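100 Shares

4.2 What people do with a dark leaflet

I should say first that I went into this part of the study expecting very little. Colour had been a side question from the start, something I added to the form because there was a bit of room left at the bottom, and then it ended up taking over most of my September. The print run was 3000 leaflets, done by Witkowska on the Berkero uncoated stock, and all of them went out through the counters of nine small shops in Giltard. Half had black type on cream. The other half had the same words the other way round, pale type on a black ground, with one coloured heading. Same fold, same size, same rather dull paragraph on opening hours and parking!

Printed black all over, a leaflet behaves oddly once it leaves the rack. Fingerprints show, the folds go white along the crease after a day in a pocket, and small type gets hard to read under shop lighting (I had complaints, some of them written on the leaflets themselves). A big heading survives all that quite well, and firms who go for black seem to know it, as they tend to put their one strong colour there and leave the rest alone. Figure 2 goes with this point.
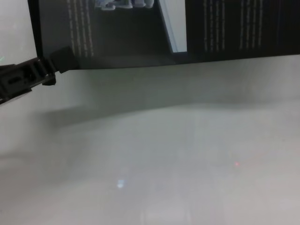
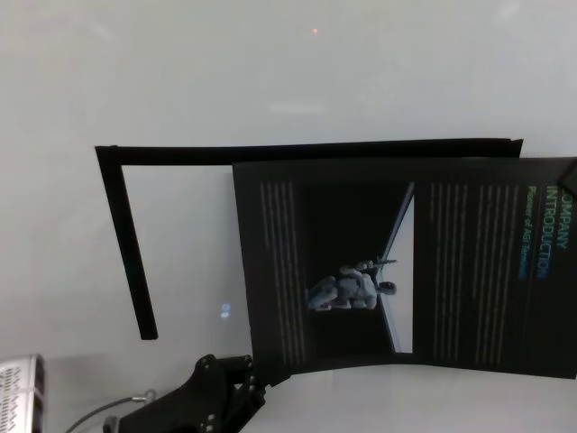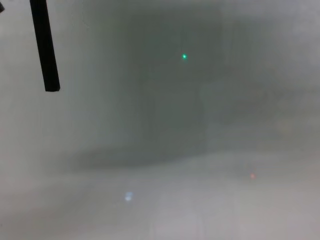
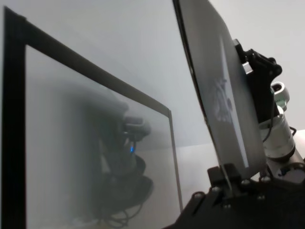 Figure 2. Pale grey with black or darker grey; the black brochure with its teal-green "COMPANY INTRODUCTION" is in the second picture.

Now, the returns. I got 600 forms back, which pleased me no end, though I had to throw out 100 of those where the person had ticked both boxes or neither. Among the rest, people who had picked up the black version remembered the heading far better and the body text rather worse. The cream readers were the reverse, and they were also much more likely to have kept the thing at home, usually on the fridge or in a kitchen drawer. I had a free-text box for "where is it now?" and I wish I had made it bigger.

I then tried sorting the forms with the Sarkar reading scale, which was made for longer texts and doesn't fit leaflets all that well. It puts a lot of weight on whether a reader can retell things in order, and who retells a leaflet in order? I dropped the two order questions and kept the others, so please don't compare my scores with anybody's full Sarkar scores. The gap between the two versions was still there afterwards, a little smaller.

One thing bothers me. The bakery and the shoe repair shop both ran out of cream leaflets early, and for the last stretch their customers could only take a black one. I have left those forms in. Taking them out makes the heading effect look stronger, and I didn't trust myself to make that choice after seeing the numbers. Both versions of the table are in the appendix.

9 Comments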